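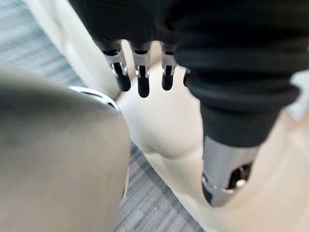 1/ The grip fault, or how I spent the last working bit of December

Right, a thread for everyone who asked why I went quiet! We're teaching a robot hand to handle a full-size mannequin, the sort of lifting and turning a care worker does all day, and last week it bit us. Well, it bit the mannequin.

2/ The hand has silver fingers with black rubbery tips, and we keep it dressed in black knit, with a sleeve for the arm. It's meant to hover over the hip, come down gently, feel contact and stop. I love watching it do that. I could watch it all afternoon (I have).

3/ On run 376 it didn't stop. The fingers came down, touched, and carried on pressing. Paweena Intarasuk was nearest and hit the stop button in 2 seconds flat. Nobody hurt, nothing broken, one dent in the hip that had gone by lunchtime.

4/ First guess was the software, because it's always the software, and Vichien had already started apologising for it. Poor man. His code was fine! The logs showed it waiting very politely for a touch signal that never came.

5/ Second guess: fingertips. We swapped all the tips for spares from the Irico box and ran it again with the force turned right down. Same thing, on and off. Mostly off, which was maddening.

6/ Then Thitima asked whether it only happened with the arm at full stretch. Oh, it did. Every single time! The sleeve bunches up when the arm bends, and when it straightens the knit pulls tight and tugs on the sensor cable underneath. The plug was working loose by a hair.

7/ So the hand was going numb for a moment, and our program read "no signal" as "nothing there yet, keep going". The loose plug is a five-minute fix. The second bit is the one that scared me.

8/ What we've changed: the cable is clipped down properly, the sleeve is a size looser, and a missing signal now means stop and back off. There's also a hard limit on pressing force that doesn't care what the fingers say.

9/ We've done 100 runs since with the plug pulled out on purpose at random moments. It stopped in all of them. I may have cheered. Mireille Collet definitely cheered.

10/ If you've got a sleeve or skin over your sensor wiring, go and straighten the arm and give the cable a wiggle. Tell me what you find, I'd love to compare notes! Full write-up goes on the Punside page once Ekkachai has checked my sums.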